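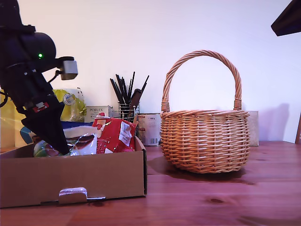 Gripper at the packets, box to basket task. Click to enlarge.

Grasp planner chooses the same bad point on shiny packets
Board: Software > Perception and planning

encarnacion_c
12/06/2019, first post

Hello all. I am Encarnación Calvo and I work on the picking software at Jarnside. Please excuse my English, I write slowly and I check the dictionary.

The task is simple to say. The arm must take one packet from the cardboard box and put it into the wicker basket. The packets are soft, wrinkled and very reflective. Our depth module has holes in the data on the glossy red one and on the transparent one beside it. The planner fills these holes by interpolation, and then it believes there is a smooth surface where in truth there is a fold. So it proposes a grasp on the fold, the grasp fails, and it proposes the same grasp again.

In the last series I had 353 attempts and 83 of them failed in this way. I use the Stusetti planner with default settings, except that the approach angle is limited by the walls of the box.

My question: is it better to repair the depth before planning, or to leave the holes and punish them in the grasp score?

kummont_fan
Leave the holes. Interpolated depth is a lie that the planner can't recognise. Set unknown pixels to unknown and give a penalty to any grasp with more than a few of them between the fingers. We did this in January and never went back.

tilted_axis
I don't agree. With packets like these, half the surface can be unknown. If you punish the holes you will only ever pick the dull ones, and the red packet stays in the box until the end. Then you have nothing left to choose and you have the same problem as before.

Take 5 depth images from slightly different wrist positions and merge them. The highlights move when the camera moves, so the holes move too.

kummont_fan
And how much time does that cost per pick?

tilted_axis
With us, 6 seconds. Yes, it is slow. A failed grasp is slower.

encarnacion_c
Thank you both. The cycle time is not critical for me at this moment, so I can try the merging. But I have one doubt. The packets are filled above the rim, and if a failed grasp pushes one of them, the merged cloud is old. Do you throw away everything after each contact?

tilted_axis
Everything, yes. I once tried to keep the parts far from the gripper and it was a bad idea – a packet moves and its neighbour moves with it.

montoya_user2
Different point. Repeating the same failed grasp is a separate fault and no depth repair will cure it. Keep a short list of failed poses and lower their score until something in the box changes. In the Montoya wrapper it is a few lines in the scoring callback.

encarnacion_c
This I did not have at all. I thought the noise in the depth would be enough to change the choice, but the interpolation makes it too stable. I will add the list first and the merging after, to see the effect of each one separately.

kummont_fan
Please test my way also, with the same packets. I still think the penalty wins if you keep it small.

encarnacion_c
Agreed. I will run the three versions and post the logs in this thread.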